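# Grasp Selection in a Cluttered Bin: Project Report

Submitted 2024-07-18

## 1. Goal

Our project covered the software side of a bin picking cell. The arm, gripper and bin were already in the lab when we started. We wrote the part that decides where to grasp next, and the part that plans a path there without hitting the bin walls.

The code is split into two packages. Drestska takes a depth image and returns a ranked list of grasp poses. Zimik takes the top pose, checks it for collisions and sends a trajectory to the controller. Both log to the same folder so a run can be replayed later.

## 2. Grasp ranking

The first version of Drestska scored each candidate by surface flatness and height above the bin floor. This worked on single bricks but gave poor results with mixed items. Thin objects such as spoon handles hardly stood out from the floor in the depth image, and clear plastic left holes in it. We added a second score from the color image and took the higher of the two. Candidates closer than 11 mm to a wall are dropped before ranking.

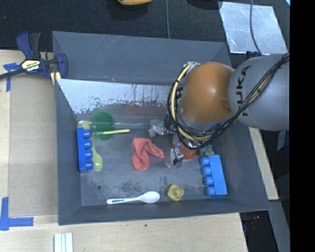 *Figure 1. Gripper down in the bin with mixed items, including toy bricks, spoons, a folded cloth and a rubber duck.*

Cloth was a separate problem. A fold gives many good-looking candidates side by side, and the ranker jumped from one to another between frames. We fixed this by locking the target once Zimik has accepted it. The lock is released when the arm returns to its home pose.

## 3. Planning

Zimik models the bin as five boxes, four walls and a floor. The walls slope, so the boxes are tilted to match. We did not model the hoses and cables on the wrist. Instead we limited wrist rotation, which costs some grasps near the corners.

Planning time was capped at 300 ms. If no path is found, the next candidate on the list is tried.

## 4. Results

We ran 192 grasp attempts with the final version. The object was lifted and held in 84 percent of them, rounded to the nearest percent. Most failures were on clear items. A smaller group came from the gripper closing on two objects at once, which our scoring does not check for.

## 5. Remaining work

- Move the wall distance into the config file. It is still hard-coded in Drestska.
- Add a check for neighboring objects between the fingers.
- Rerun the test set in October with the new depth filter.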